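About Gokholm

Gokholm checks other people's robot claims. We are a small test shop in Astthorpe, and manufacturers, buyers and the occasional insurer pay us to run an arm through a written procedure and report what it did. We don't sell arms, we don't take commission from anyone who does, and we don't hand out badges.

Ourania Kouris started the company after years of reading acceptance reports that said "performed as expected" without saying who expected what. She still reads every report before it leaves the building, and she still sends a good many back.

Our view of standards is a mixed one. A standard is useful when it tells you what to write down. Plenty of them tell you to have a policy about writing things down, and a shop can follow one of those to the letter and still have no idea how its machine behaves on a bad afternoon. So we keep our own house rules. The current set has 32, trimmed from a longer list that even we had stopped reading.

Three of them cause most of the arguments:

The task is written out before the arm is powered up, and the wording stays as it is afterward.

A run that goes badly stays in the count.

The person who tuned the system does not score it.

Customers sometimes ask for a "demonstration run" to be left out of the totals. We say no. Salminen, our longest-running test series, now stands at 1105 logged runs, and the dull ones and the embarrassing ones are all in there.
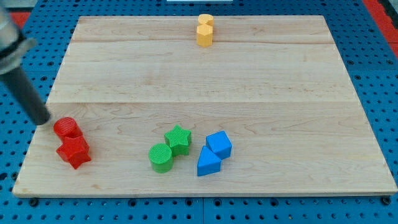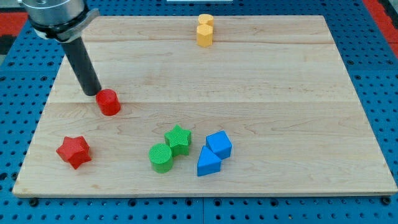 Tabletop work: colored blocks, a wooden board and one arm.

We get told that small tests like these prove very little about a factory floor. Fair enough – and our reports say so on the first page. What bothers us is how often a vendor who can't pass a small test wants to talk about the big one.

Enimine, our rulebook, is free to anyone who asks for a copy. It is revised each January, and objections are welcome, preferably with data attached.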